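Colored cubes and a square outline – stacking game for a family table?
Posted in Games and Quiet Activities, Clisville Community Help

Flimlow
I'm hoping somebody can point me in the right direction. I have been put in charge of the small-games table at our neighborhood get-together in April, and I'd like one activity that works for a four-year-old and for a grandparent with stiff fingers. What I have in mind is very simple: a few colored cubes, a thick square outline on the tabletop, and a tower that has to be built inside the outline.
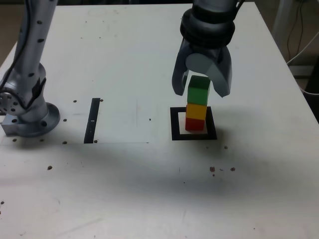 Three cubes stacked in the black square, red, then yellow, then green.

My worries are these. I don't know how big to make the square compared to the cubes. I don't know whether three cubes is enough to keep anybody interested. And our tables are the old white ones from the hall, which have seen a lot of potlucks and aren't as smooth as they used to be. I tried it at home with my nephew's blocks and a square drawn on paper, but the paper slid every time he leaned on it, and then he got cross, and then we had lunch instead. Any advice is welcome, even if it's only "pick another game."

Giver
What a nice idea, and please don't pick another game! I ran something very like this at our library's rainy afternoon hour for a couple of years, and it was the table I had the hardest time clearing at the end.

Start with the square. Make it bigger than the bottom cube, enough that you see a strip of white on every side, but small enough that a careless placement lands on the line. Too large and there is no challenge in it, too small and the little ones give up. I used black tape straight on the table and skipped the paper altogether. Press the corners down well with the back of a spoon, and wipe the table first with a barely damp cloth and let it dry, or the tape will lift before the first hour is up. 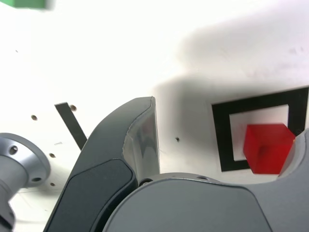 The other thing I'd tell you is to let "a bit over the line" count for the youngest children. For the older ones and the grown-ups we were stricter, and the bottom cube had to sit fully inside the line before they were allowed to reach for the next one. It slows everybody down in a pleasant way. The bottom cube decides everything, and people always rush it – I did too, with a whole row of second-graders watching me.

As for the cubes, buy them all the same size if you can. I ordered a bag of 200 once, thinking I was being clever, and spent an evening sorting out the ones with rounded edges that wouldn't stack. For one table you need very few. Set them out separately before each turn, with a little space between them, so that people have to reach and choose.
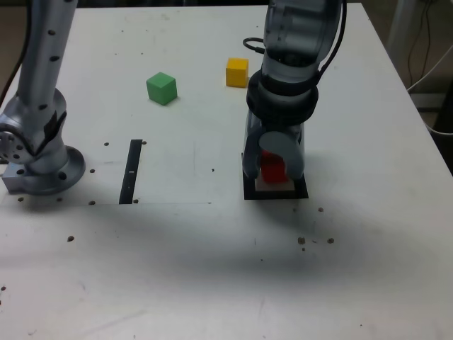 Do the colors have to go in a fixed order?
They don't have to, but a set order makes a better game for mixed ages. We wrote the order on a card and changed the card every so often, and small children who couldn't read got a card with colored squares on it.

For stiff fingers, go for larger cubes, and let people use both hands. One lady at our table liked to steady the bottom one with her left hand the whole time, and I never saw any reason to stop her. Have a chair with arms at the side of the table as well. Oh, and take the tape up the same evening! I left mine on over a school break and was scraping at it with a plastic card for longer than I care to remember.

Voyle
Agree with the tape. We just use two blocks for the toddlers and it's fine, they mostly want to knock it down anyway. If you only have the longer blocks, stand them on end, it's harder but the big kids like it.
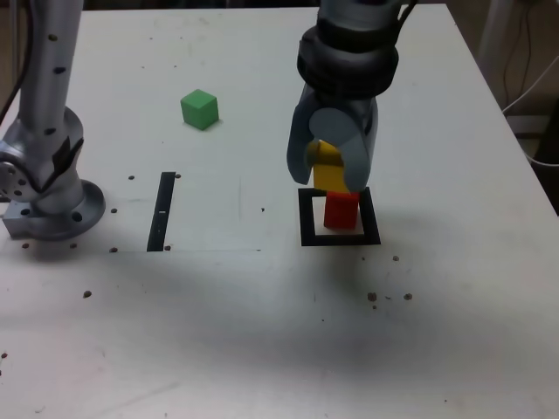
Yellow over red at the square, with the green one standing behind and to the left.

Also keep a spare set in your bag. Blocks go home in pockets.

Flimlow
Thank you both so much, this is a great deal more than I expected. I'm going to try black tape on my own kitchen table tonight and borrow my nephew back for another go, after lunch this time. Giver, would you happen to remember how wide your tape was? The hardware store has a wide one and a skinny one, and I stood in front of them for ages and came home with neither.

Giver
The wide one. It's easier to see and much easier to peel off in one go.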